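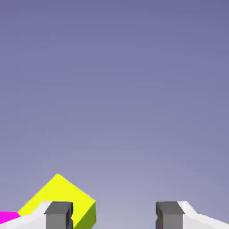

A reader wrote in after the first part of this guide to say that the Flaleo simulator kit was fine up to the point where the gripper had to line up with a block, and that from there the manual was no help at all. The same reader asked whether the wrist view could be trusted for judging distance, as the fingers kept closing on nothing.

It can, with some setting up. The steps are given in the order I do them. They apply to the desktop version of Flaleo with the Conedeck control panel, which comes in the same download.

What you need

Flaleo, installed and licensed
Conedeck, opened from the same project folder
A mouse with a wheel, or a gamepad
The block exercise from the starter pack

Step 1. Load the exercise

Open Flaleo and choose Exercises, then Blocks. Wait until the status bar says Ready before touching the controls. If you start moving early the arm takes its zero position from wherever it happens to be, and you will have to reload.

Step 2. Switch to the wrist view

Press the view button in Conedeck until the two fingers of the gripper show along the bottom of the window. The fingers are dark grey pads on white housings, with a gap between them. Anything you want to pick up has to end up in that gap. With the yellow cube off to the left and overlapped by the left finger, as it is at the top of this page, closing the jaws will get you nothing.

The plain background has no floor pattern, so there is little to judge height by. Use the height readout in Conedeck for that and keep the wrist view for sideways work.

Step 3. Set the speed

The default speed is too fast for lining up. Go to Motion and set Jog Speed to 20. The box accepts any figure up to 987, which looks like a mistake in the panel, but I have never gone near it. Set Step Size to 2 and leave it there for the rest of the exercise.

Step 4. Move sideways first

Raise the arm so the fingers are clear of the blocks. Then jog towards the cube in short taps. The view travels with the gripper, so when you move left the cube slides to the right in the window. Most people push the wrong way the first few times. Stop when the middle of the cube sits over the middle of the gap.

Step 5. Turn the wrist

If a corner of the cube is pointing at you, the pads will meet edges and the block will twist as they close. Turn the wrist with the Roll keys until two opposite faces are square to the pads. Check the sideways position again afterwards, as rolling usually shifts it a little.

Step 6. Lower and close

Bring the arm down with the height control, watching the readout. Press Close once. Conedeck shows Contact when both pads are touching something. If it shows Contact Left or Contact Right, open the jaws, go back up and repeat step 4.

Step 7. Save the path

Choose Path, then Save As. Flaleo will replay it from the start of the exercise. Paths saved in the older Vrettos format can be opened but not edited.

Is the kit worth buying?

For learning to line up a gripper, yes. The wrist view is clear and the controls respond quickly. The manual needs work, and step 5 is missing from it altogether. The licence covers 4 machines, enough for a small classroom. The Plernitholm add-on brings round parts and a conveyor, and I would leave it until the block exercise gives you no trouble.

Updated Saturday, April 22, 2023. The conveyor part should follow in May.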